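Council meeting notes, and why I'm not running

April 26, 2021

A few people have asked if I'm putting my name in for the Cernstead council seat that comes up in May. I'm not. I thought about it for most of the summer and decided against it, and I'd sooner write it down once than explain it at the shops every Saturday.

The seat is the one for the east side, from the rail line out to Levbridge Road. To nominate you need 12 signatures from people on the roll in that ward and a fee of $200, which you get back if you clear the minimum vote. The paperwork is short. I picked up the form, filled in the first page and left it in a drawer.

The main reason is time. Council sits every second Tuesday night, and there are briefings in between that don't get counted as meetings but which you are expected to attend. I work shifts. I could swap some of them, but I couldn't swap all of them, and I don't think much of councillors who turn up to half the votes.

The other reason is that I've already been going along and sitting in the public seats, and I think I'm more use there. You can ask a question in writing up to 4 days before a meeting and they have to answer it on the record. I've put in 7 since I started and got a proper answer to most of them. The one about the drainage on Qian Street took three goes.

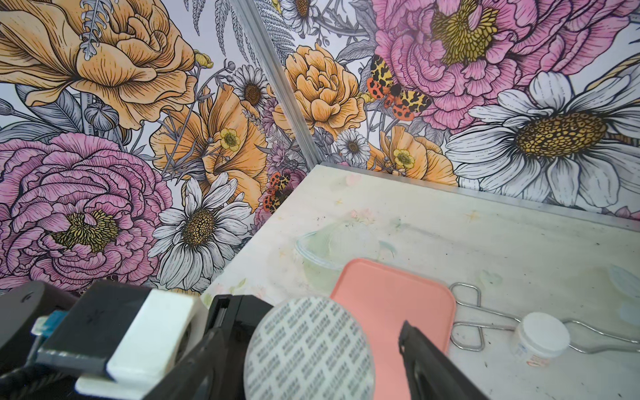 Pink tray, floral wallpaper.

Now for last Tuesday's meeting, which ran late again.

The big item was the parking plan for the main street. Staff want to change the all-day spots near the library to two-hour spots. The shop owners who spoke were mostly in favour. The people who work in the shops were mostly not, as they're the ones parking there all day. Council put it off until the next meeting and asked for a map showing where the all-day parking would move to. I would have thought the map came first, but at least they asked.

The second item was the community hall bookings. The town has been using a system called Priltora for hall and oval bookings, and the contract is up for renewal. The report said it was working well. Two of the sporting clubs said it wasn't, and that they'd been double-booked on the lower oval. The renewal went through for one year instead of three. That seems fair to me. If it's fixed in a year they can sign up for longer.

There was also a motion to move public question time from the start of the meeting to the end. It lost, but only by one vote. I was glad to see it lose. If you have kids at home or an early start you can't wait until ten at night to ask about a footpath, and the people who moved it must know that.

Things to watch before the vote in May:

1. Candidate forum. It's at the community hall, and questions have to be handed in at the door on paper. Bring your own pen.

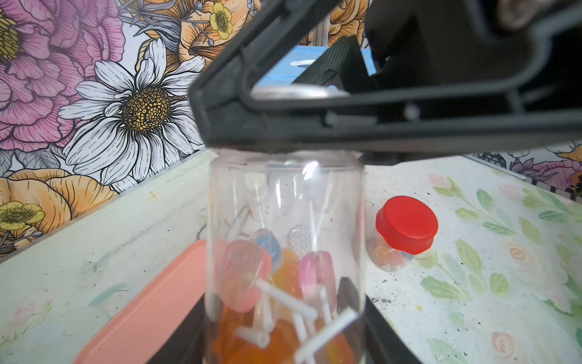 2. Checking your enrolment. If you've moved, even within Cernstead, your ward may have changed. The boundary shifted near Levbridge Road at the last review and some houses on the north side are now in the central ward. The town office can look it up over the phone.

3. Postal votes. You have to apply for one, and it won't come automatically just because you had one last time.

4. The draft budget. It goes on display before the election but gets voted on after it, so ask anyone who knocks on your door what they'd do with the roads money.

I haven't decided who I'm voting for. I'll put up my notes from the forum once I've typed them out, probably the weekend after.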